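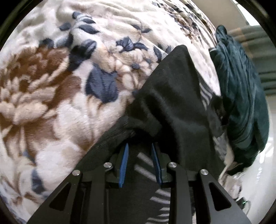
Laundry sorting

Laundry sorting is the splitting of clothes and household linens into groups, either before washing (by color, fabric, or how dirty) or after, by owner or by drawer. Done on a bed, a table or the floor. The bed is common becuase it is wide and at a decent height.

Before washing
Usual groups are whites, lights, darks. Black items often get a load of their own, cold water, turned inside out. Fuzzy or brushed fabrics shed lint and show it too, so many households keep them away from towels. Stripes go by their darkest color. Pockets emptied, zippers closed.

After washing
One garment at a time is lifted from the heap, shaken, and laid flat or put on a pile. Two main ways: by person, or by type (shirts, pants, socks). Socks are generally left to the end. Dark clothes are harder to tell apart in a mixed heap, and ribbed cuffs or a collar are the quickest thing to look for.

The Mesano method
Named for the town of Mesano, where Anjani Yeoh taught it in evening classes. Everything is first pulled into a single heap, then sorted by color only, then folded. Her handout, 6 pages, was later reprinted by Akar in a run of 452 copies. Ehsan Bahrami critcized it as slow for large families and prefered sorting by owner from the start.

Bedding
Sheets and covers are normaly done last when the bed is the work surface. Patterned covers are placed with the darks or lights depending on background.

See also: Folding, Lint, Clothesline, Hamper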